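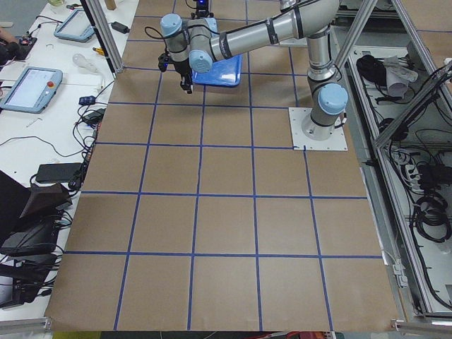 Trakham 这次升级，我最先打开的是“参考线与网格”面板。排版软件里最不起眼的角落，往往最能看出开发团队平时自己用不用这个软件。旧版的参考线只有一种细得发虚的灰，叠在牛皮纸底纹上几乎找不着；新版终于可以给每一组参考线单独定颜色和粗细。我随手调了一组粗粗的蓝线，铺在棕色底纹上，效果就跟照片里那张用蓝胶带分成方格的牛皮纸台面差不多，隔着半个房间都看得清哪一格是哪一格。做包装展开图的朋友应该会很喜欢！

先说价格和版本，免得大家翻到最后。Trakham 仍然分标准版和工作室版，标准版面向个人，工作室版多了色彩管理和共享素材库。老用户在五月底之前升级，可以直接沿用原来的序列号，不必重新注册。界面语言有简体中文、繁体中文、英文、韩文、葡萄牙文和德文，中文界面的翻译比上一版顺得多，“出血”总算不再写成“流血”了（用过旧版的人都懂）。

真正让我坐直的是文字引擎。中英混排时，标点挤压现在按段落样式走，可以给正文设一套，给图注另设一套，切换时版面几乎不抖。我把去年做的一本食谱拿来重开，原本要手工调的行尾逗号，多半自己就归位了。竖排也补上了欠了好几年的功课，破折号不再断成两截，数字可以自动横过来。唯一让我皱眉的是注音，字号一改，注音的间距还得重新设一遍，希望下个小版本能修掉。

负责文字引擎的延佳恩（Ga-eun Yeon）在电话里跟我聊了很久，她说韩文和中文的断行规则看着像，写进代码里处处不同，团队最后干脆把两套拆开，各自维护。我问她最满意哪一处，她想都没想就说是撤销记录：现在关掉文件再打开，之前的步骤还在。我试了，真的还在！对我这种半夜改稿、早上后悔的人来说，光这一项就值得升级。

图片处理仍然要借助外部程序。Trakham 可以把选中的图直接送进 Ustus 修改，存盘后版面自动更新，往返很快。如果你习惯用 Jang，也能接上，只是图层会被合并，透明边缘偶尔露出一道白。我自己两个都装着，抠图用 Ustus，批量调色还是 Jang 顺手。

性能方面，我拿手头最大的文件来试，是一份商品目录，里面链接了3025张图。旧版打开它，我可以去烧壶水；新版用时30秒，翻页时缩略图也跟得上。导出 PDF 的提速没有这么夸张，不过进度条终于会告诉你卡在哪一页，哪张图的链接丢了，点一下就跳过去。我的电脑不算新，风扇倒是照样响得很欢。

巴西设计师瓦尔基里娅·吉马良斯（Valquíria Guimarães）做独立杂志，从测试版就开始用。她在邮件里写道，她最常用的是新的“版面快照”：同一个跨页存下两种排法，并排给作者看，选定之后另一种收起来，不占页码。我照着她的办法试了一期专栏，编辑回复得比平时快了不少，大概因为不用再来回翻附件了。

模板方面，Bruvstead 同步推出了一批适配新版的样张，从小册子到折页海报都有，网格画得很讲究，改成中文字体以后行距也不用大动。我最喜欢其中那套窄开本的诗集模板，页边留得阔气，页码藏在订口一侧，看着就想马上写点什么塞进去。安装时记得先把旧模板文件夹改个名字，两边的样式重名时，软件会默认保留旧的那一份。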